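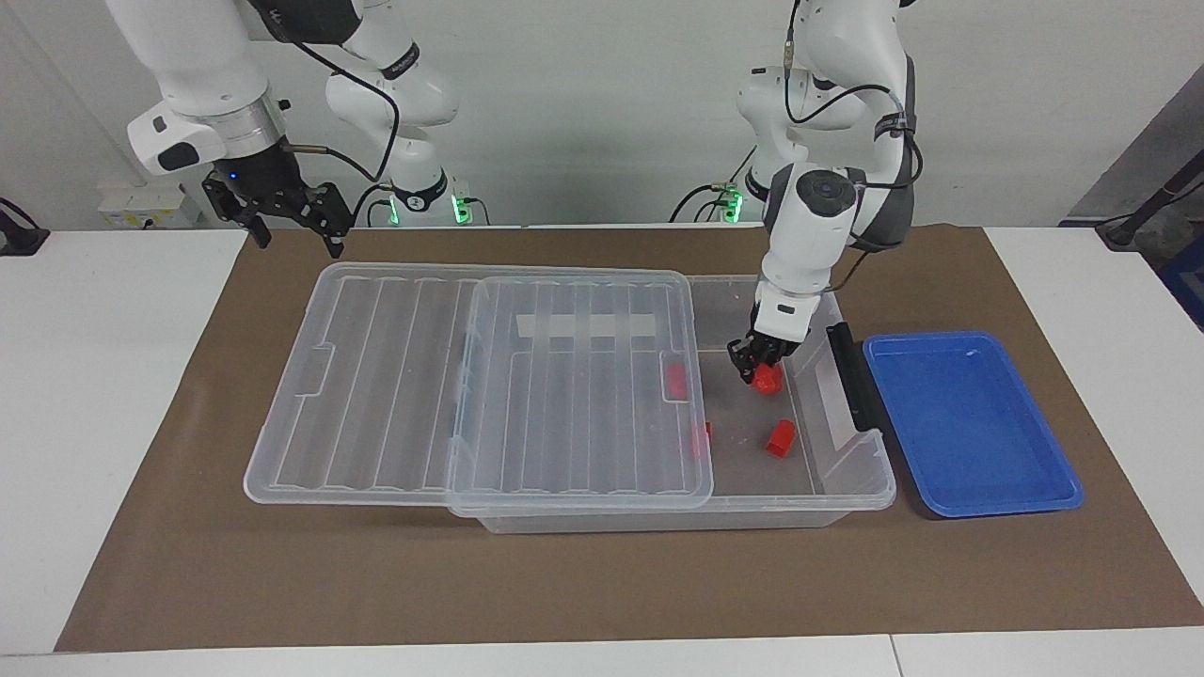 夜行列車の廃止は時刻表の問題として処理されてきたが、沿線の住民には通院と就業の問題であり、今回の行進はその点を運輸当局に記録させるために行う、とベルウィン・イファンスは述べた。

地域ニュース > 集会・行進 > 交通

2021年7月
文:地域報道部

サリアン線の夜行列車廃止案に反対する行進が、クリドステッド中央駅前広場で行われる。出発は午後4時、集合は午後3時半。同じ時刻に沿線の7つの町でも行進が予定されており、各会場の代表者が同一文面の要望書を読み上げる。参加は無料で、事前の登録は要らない。

廃止案は、運行会社クリリエが次期ダイヤ改正の一部として提出したものである。対象はクリドステッドとトレルトモンを結ぶ夜行の2往復で、全区間の距離は392キロメートル。案が認められた場合、12月の改正をもって運行を終える。昼間の列車の本数と停車駅に変更はない。

同社は提出書類の中で、廃止の理由として車両の更新時期と夜間の保線作業時間の確保を挙げた。代替手段には夜行バスを想定しているが、停留所の位置、車いす利用者の乗車方法、自転車の積載の可否は記載されていない。主催者側はこの3点について書面での回答を求めており、提出期限までに回答がなければ、公聴会の開催を別途申し立てるとしている。
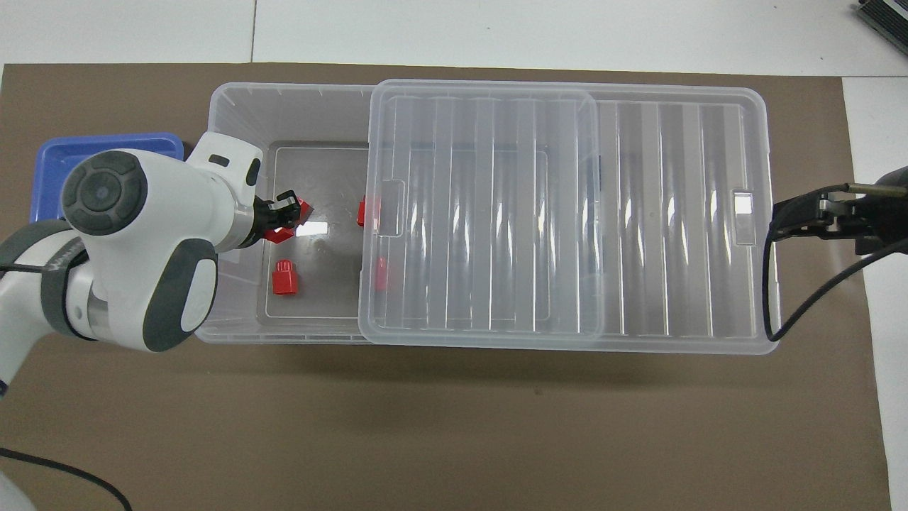 要望書は4項目からなる。夜行列車の運行を少なくとも次の改正まで継続すること、利用実績を駅別に公開すること、代替バスの仕様を決定前に示すこと、沿線自治体を協議に加えることである。駅別の利用実績は路線全体の合計値しか公表されておらず、途中駅での乗降がどの程度あるかは外部から確認できない。意見募集の窓口には締め切りまでに498件の意見書が届いた。賛否の内訳は、当局が審査報告書に添付して公開する予定である。

行進の経路は、駅前広場から川沿いの通りを東へ進み、旧税関前で折り返して市庁舎に至る。車道の片側を使用するため、通過時には市内バスの一部が迂回する。迂回中に休止する停留所は、旧税関前と魚市場北の両停留所。路面電車は通常どおり運行する。市庁舎前では要望書の朗読に続き、トレルトモン会場と音声回線をつないで双方の代表者が発言する。回線が確保できないときは、発言原稿を代読する。

主催者は参加者に対し、マスクの着用と前後の間隔の確保を求めている。拡声器の使用は先頭の誘導車に限られ、楽器の持ち込みは打楽器を除いて認められる。横断幕は幅3メートルまで。木製または金属製の支柱は使用できない。雨天でも実施するが、強風警報が発令された場合は行進を取りやめ、駅前広場での朗読のみとする。

要望書の写しは、行進の終了後に市庁舎の受付で交付される。運輸当局による審査の日程は公示されていない。

お問い合わせ:地域報道部 集会・行進担当 | 記事の無断転載を禁じます | ページの先頭へ戻る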